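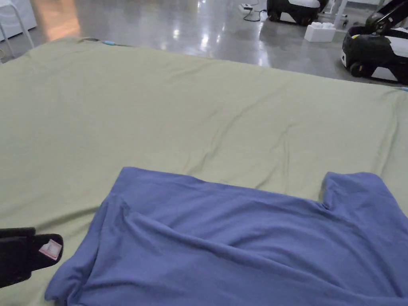

One of our shirt-folding demonstrations, with the first side tucked under.

How to collect T-shirt folding demonstrations that a policy can learn from

When we started the Zutstead folding project I thought the learning part would be the hard part, and that gathering the data would be a pleasant couple of afternoons with a pile of laundry. I was wrong about that (cheerfully wrong, I hope), and this page is my attempt to save you some of the time we spent finding out. It covers how we record folding demonstrations with hand-held grippers, how we cut them up and check them, and what we got when we trained on them. You should be able to follow along with one pair of grippers, one head camera and a bed-height surface of any kind.

Our final set had 107 demonstrations, all of short-sleeved T-shirts. That is a small number for cloth, and I'd love to have had more, but it was enough to get a useful policy and to learn a great deal about what makes a demonstration good or bad.

Before you start

You will need a padded surface with a fitted sheet on it. We tried a bare table first, and the trouble with a bare table is that the fingertips have nowhere to go. To pick up a single layer of knit fabric you want to press down a little, slide, and close, and on a hard top the tips skate. A padded surface gives a bit and forgives you. Choose a sheet in a plain color that is clearly different from your shirts. We clip the sheet at the edges, too, so it doesn't creep toward the person folding.

Don't iron the sheet, by the way. Amrit Gauthier did that for our first round, bless him, and the policy we trained on that round became very confused the first time it met a wrinkle. Pull the sheet fairly snug, leave whatever creases are left, and re-make it every so often so the creases move around.

Leave the rest of the room alone as well. It's tempting to tidy up the floor and hang a curtain, and I understand the urge, but a head camera is going to see past the far edge of the bed whenever the person looks up, and you want the training images to include the kind of clutter the robot will live with.

Step 1. Set the starting state

Decide how each shirt begins. We used three starts: flat and face down, flat with one sleeve flipped over, and dropped from waist height. Shuffle them. If you do all the flat ones in the morning and all the dropped ones after lunch, you'll have tied the starting state to the daylight, and on a shiny floor the daylight shows up everywhere.

Place the shirt with its collar pointing away from you, more or less. A little rotation is fine and even welcome.

Step 2. Record the fold in three moves

Our fold goes like this. First, take one side and tuck it under, so that you get a long fold running from shoulder to hem. Second, do the same on the other side. Third, bring the hem up to the collar. Lakshmi Menon, who did most of our demonstrations and has far more patience than I do, likes to tuck under instead of folding over the top, and after a week of arguing I came around to her way. The edge comes out rounder and the layers stay put when you let go.

At the end of each move, open the grippers, draw them back a hand's width from the fabric, and hold still for a slow breath. This pause matters more than anything else on this page! It gives you a clean place to cut the recording, and it gives the policy a clear picture of what "this move is finished" looks like. Look at the shirt while you pause, too. People's heads wander.

Don't smooth every pucker. After the first tuck there will usually be loose folds running across the body of the shirt, and a careful person wants to pat them all flat. If you do, the recordings grow long and full of small patting motions that are nearly impossible to imitate well. Save your smoothing for the end, one sweep, and move on.

Step 3. Keep your head where it should be

The camera rides on your head, so whatever you lean toward is what gets recorded. It's quite all right for the hem or a sleeve to fall outside the view for a while. It's going to happen with anything shirt-sized at that distance, and the policy can cope. What it can't cope with so well is never having seen the whole shirt. So begin each recording standing upright, with the full garment in view, and only then lean in.

Step 4. Cut and label

We cut each recording at the pauses, which gives three segments and a short tail. Vimala Mudaliar wrote a little script we call Povomer that finds the pauses from gripper speed and proposes the cuts. It gets most of them right. Go through the proposals by eye all the same – it does love to put a cut in the middle of a slow, careful grasp.

Each segment gets a plain label such as "tuck left side" or "hem to collar". Agree on whose left you mean before you start. We didn't, and I spent one very long Wednesday putting that right.

Step 5. Throw some away

Drop a recording if the sheet was picked up along with the shirt and stayed that way, or if the demonstrator used a wrist or elbow to help. Keep the ones with a missed grasp followed by a second try. Those are gold, and we tossed out a dozen of them early on before Saranya Shetty talked some sense into me.

Step 6. Train and test

We trained a single policy on all the segments for 3000 steps per round, with the label as an extra input, and ran it on Chacko, our two-armed robot. Then we laid out a shirt 12 times, mixing the starting states, and let it work.

It finished the whole fold on 10 of those. Both failures came from the dropped start, where the shirt landed with the collar rolled under and the arms kept reaching for a shoulder that wasn't where they expected. When we retrained without the pauses, keeping everything else the same, the robot would often begin the second tuck before letting go of the first, and the result looked like something my youngest would hand me.

If something goes wrong

The gripper keeps lifting the sheet: your demonstrators are pressing too hard. Ask them to come in at a shallower angle, from the side of the shirt.

The policy hovers and never grasps: check your pauses. If they run much longer than a breath, you've taught it that waiting is a fine way to spend the day. Trim them and train again.

The first tuck is good and the second is poor: look at whether you always tucked the same side first. We did for a while. Alternating fixed it.

Long sleeves are next for us, probably in June, and I'll add a section on them once Lakshmi and I have settled which way the cuffs ought to go.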